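Murkbridge Community Hall: Questions We Hear a Lot

Thanks for stopping by! If yours isn't answered below, do write to Urmila Agarwal at the front desk, who is happy to help.

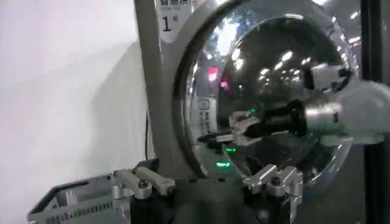

How many people can the main hall hold?

We can seat 300 for a talk or a concert, and a good few less if you'd like round tables and room to dance (most weddings do, and we love a wedding).

How far ahead should I book?

As early as you can, really, and especially for August, when it seems every family in town is planning a reunion. A small deposit holds your date, and you'll get it back if you cancel at least three weeks before.

May we bring our own food?

Of course! The kitchen has a big oven and plenty of counter space, and you're welcome to use the plates and cups so long as they go back clean. Outside caterers are fine too, just send us their name first.

Is there parking?

Yes, behind the building, with more on Yeoman Street after the shops close.

Can I leave decorations up overnight?

Usually, if there isn't a group in the next morning. Ask Urmila when you pick up your key.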